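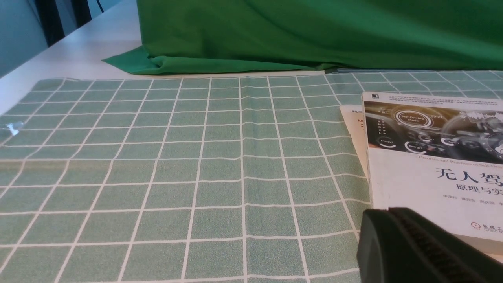
Can a Robot Tidy Your Desk Yet? I Still Say No

Every few months somebody sends me a link and tells me the household robot has arrived. It folds a towel, or it puts a cup in a sink, and the music swells. I have been writing about kitchen gadgets and small appliances long enough to know what a demo is for, and my answer has been the same since I started. Show me a desk. A plain one, with books on it and a lamp and a cord going somewhere inconvenient.

I pick the desk because people think it's easy. Nothing on it is hot or alive and most of it doesn't roll. My neighbors' nine-year-old can straighten one in the time it takes to complain about having to do it. If a machine can't manage that, I don't want to hear about it cooking dinner.

Start with the books. A book lying flat is a thin slab with almost nothing for two fingers to close on. You and I slide it to the edge of the table, or lift a corner with a fingernail, and we do this without thinking. A paperback also bends. Pick it up by one corner and the cover goes one way and the pages go another. Put three in a pile, a little crooked, and now the machine has to know that the top one is a separate thing from the two underneath, and that pulling the wrong one brings down the lot.
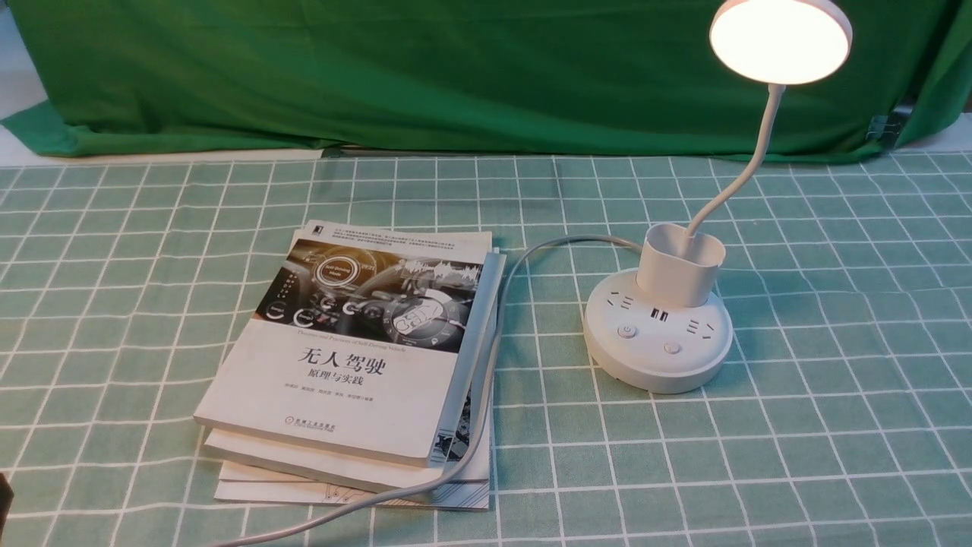 Books, a lamp and a cord: the whole job fits on one tablecloth.

Then there's the cord, which I consider the real exam. A cord has no fixed shape. It goes over the books, or under them, and it is fastened at one end to something that can tip. Lift the pile without noticing and you drag the lamp. Move the lamp first and you may sweep a paperback onto the floor. A person looks at that for half a second and hooks the cord out of the way with a pinkie. I have yet to see a machine do it without somebody having laid the cord out kindly beforehand.

I'll admit the title on top of that pile got a grunt out of me. Self-driving vehicles, principles and practice. We were all going to be napping on the freeway by now, weren't we? I kept a newspaper clipping about it on my fridge until the magnet gave out. Cars at least have lanes painted for them. My desk has no lanes.

The defenders will say I'm picking on the hard parts, so let me be fair. Last June I sat through an online sales talk for a tidying arm called the Rumell, aimed at small offices. The company behind it, Pikix, said it could clear a desk in 14 minutes. I timed myself the same evening on my own desk, which was worse than theirs, and I was done in under two. The salesman's reply was that the arm doesn't get bored. True enough. Neither does my doorstop.
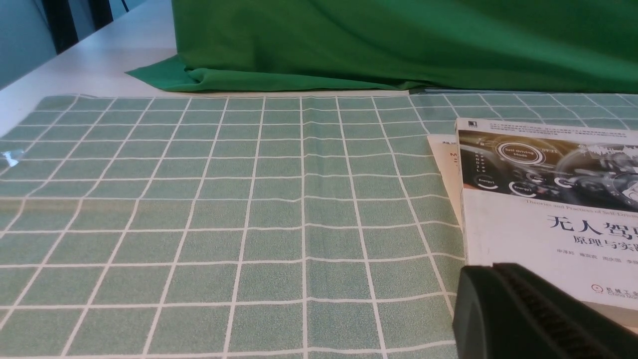 What bothers me more is how much of the setup gets left out of the bragging. Smooth cloth and plain backgrounds and good even light from overhead all help a machine tell one thing from the next. I have no quarrel with that in a workroom, where you have to start somewhere. But my house has a dog, a brown rug, brown furniture and one window that blinds you at four in the afternoon. Ask how the thing does there – ask twice, if need be – and listen to how fast the subject changes to next year's model.

The shop floor people have a better case. A friend's brother-in-law runs the packing line at a parts supplier named Iker, and they have arms that put the same carton on the same pallet all night long. He likes them. They earn their keep. They also sit behind a fence, and when the cartons changed size in the spring the line was down for 21 hours while everything got set up again. A kid hired off the street would have needed to be told "the boxes are bigger now."

That is the gap as I see it. A machine can be wonderful at one thing done 171 times in a row. Housework is about 60 different things done once each, in a different order every day, by somebody who is also looking for their glasses.

I don't think it's hopeless. Grippers have gotten gentler, and the cameras see more than they used to. I just don't accept "almost" as a selling point, and I don't think you should pay for it.

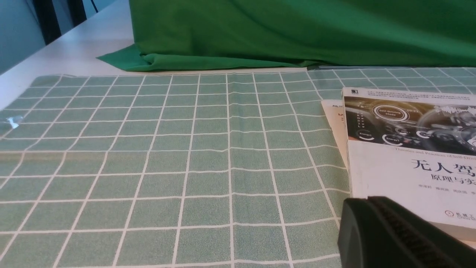 What I'd Want to See Before I Write a Check

One pile of paperbacks, stacked by a person in a hurry. A lamp whose cord crosses the pile. No rehearsal, no second take, and the clock running where I can see it. The Thomas, which is the other arm people keep writing to me about, has never been shown doing this in any clip I could find, and I looked for most of an evening.

Let it move the books to a shelf, spines out, right side up. Let it leave the lamp standing and still plugged in. If it can do that in my house with the dog underfoot, I'll print a correction and make it a long one. Until then I'm keeping my money and straightening my own desk.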